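Home Kitchen Laundry Shed & Garden Preserving Ask Us

Posted in November by Bethel Tilahun

Every year when the first properly warm Friday rolls around I get the same itch to clear out the freezer and the cupboard under it before the visitors start turning up, and every year I write myself a list and lose it. So this time I'm putting it here, where I can find it again (and where you can pinch whatever's useful).

Start with the fridge seals. They're the bit of the kitchen I ignore longest and they get truly revolting. A soft toothbrush, warm water and a squirt of dishwashing liquid will do it, working down into the folds, and then a dry tea towel run along after. If the seal has gone stiff and won't sit flat, warm it gently with a hair dryer on low and press it back into shape with your fingers. My mum used to shut a strip of newspaper in the door and give it a tug; if it slid out with no fuss the seal wanted replacing. I still do it that way.

While you've got everything out, look at your tubs. I am hopeless about tubs. I had a whole drawer of lids with nothing to go on, and my neighbour Nahom Ambaye, who is a far tidier person than me, stood in my kitchen and matched them up while I made the tea. Anything cloudy, cracked or smelling of last winter's curry went out to the shed for screws and seedlings. Tomato stains on the ones worth keeping will often fade if you leave the washed tub in full sun on the back step for an arvo, open side up.

Now, serving things for a hot day. You don't need special gear for a table outside, and I'd much sooner see the everyday bowls used than have something fancy sitting in a box. Wide shallow bowls are lovely for this. Put them in the fridge for an hour beforehand and whatever goes in them stays nice a good while longer, fruit salad especially. Give each bowl its own scoop or spoon so people aren't digging in with their fingers, and keep a spare or two handy, as one always wanders off to the other end of the yard with a toddler.

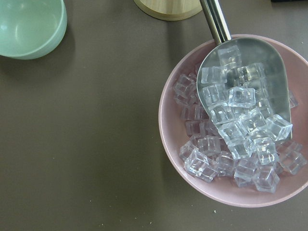

Photo: Bethel Tilahun

Stainless steel scoops and tongs come up beautifully with a paste of bicarb and a little water, rubbed on with a damp cloth and rinsed well. Dry them straight away or you'll get those chalky spots, particularly if your water is as hard as ours is in Irville. For spots already there, a wipe of white vinegar and another rinse. Skip the steel wool altogether, please! I did my good serving spoon with it once and the scratches are there to this day.

Ice trays pick up freezer smells something shocking. Soak them in warm water and bicarb overnight, rinse, and let them dry right through before filling. I tip the finished cubes into a lidded tub and give it a shake every so often so they don't set into one great lump. If they do, drop the tub on the bench from a couple of inches up, on a folded towel, and that generally sorts it.

A few leftovers from my scribbled notes. Lemon halves, once squeezed, are marvellous for the sink, with a bit of coarse salt. Tea towels that have gone greasy want a hot wash with washing soda and plenty of room in the machine. Label everything that goes into the freezer, even if you're certain you'll know it by sight (I thawed 2 tubs of stewed rhubarb last month believing they were pasta sauce, and we had toast for tea).

Next time I'll get on to the oven racks, which I have been avoiding since Easter, and the best way I know of getting candle wax out of a good tablecloth.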